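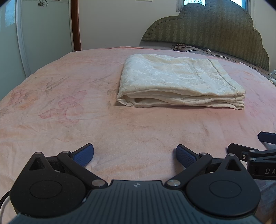

Kumudini Howlader wrote:
You've folded it in thirds, haven't you? Thirds is how you get the fringe of corners at one end. Fold in half the long way, then half again, and only then start going crosswise. I have said this on here 1,000 times and will presumably be buried saying it.

pegboard_pete wrote:
Halves are fine for sheets. A thick blanket folded in half over and over ends up as a football. Thirds sit flatter and fit the shelf. My shelf, anyway, which came with the house and was designed for people who owned one towel.

moth_and_rust wrote:
OP here. It was halves, then thirds, then a bit of swearing. The rounded end looks like a shop display and the other end looks like a phone book somebody left on a porch. I turned the good end toward the door last time and felt like a crook.

Kumudini Howlader wrote:
Halves then thirds is defensible. The swearing goes first, though.

Is the hem side on top? If you start with the hem underneath, the bulky edge gets buried in the middle and the whole pile leans.

moth_and_rust wrote:
Hem on top. You can see the stitching running across at a slant, so I didn't exactly square it up either.

dulcie45 wrote:
Can we talk about the sheet instead? My grandmother had one with big pink flowers like that and it outlived two mattresses and a marriage. I would not put a plain cream blanket over it. Let the flowers have their moment.

pegboard_pete wrote:
It isn't plain, there's a swirl pattern pressed into it. Which is another argument against folding it tight, by the way. I had one from Judberg with a raised pattern, kept it squashed under the winter coats until March, and it came out with a crease I could have filed papers in.

Kumudini Howlader wrote:
Creases drop out if you hang it over a door overnight. I've never lost a blanket to a crease. I have lost one to Pete's method, when it slid off the top shelf and took a lamp with it.

pegboard_pete wrote:
That was a shelf problem and we settled it in the other thread.

Kumudini Howlader wrote:
We did not settle it. You stopped replying.

hallway_closet wrote:
Does anyone roll? I roll everything. Takes me 5 minutes, no corners, no hem business, stands on end in a basket.

dulcie45 wrote:
Rolled blankets look like a hotel is about to charge you for them.

moth_and_rust wrote:
Tried rolling. It unrolled itself in the closet at 5 in the morning and pushed the door open – I was up for the rest of the night. Never again.

What I really want to know is whether it can stay folded at the foot of the bed or has to go away in summer. The Luvevthorpe bags are big enough but they make everything smell like a raincoat.

Kumudini Howlader wrote:
Foot of the bed is fine if you refold it now and then along different lines. Skip the bags. An old cotton pillowcase holds a blanket perfectly well and costs nothing. And do the refolding on the bed, since it's the only flat surface in most homes that isn't covered in mail.

pegboard_pete wrote:
Agree about the pillowcase. It pained me to type that.

moth_and_rust wrote:
OK, pillowcase for July and August, foot of the bed till then. I'll redo it tonight in halves. If it turns into a football I'm mailing it to Kumudini.

Kumudini Howlader wrote:
Hem underneath is wrong, remember. On top.

hallway_closet wrote:
Still rolling mine.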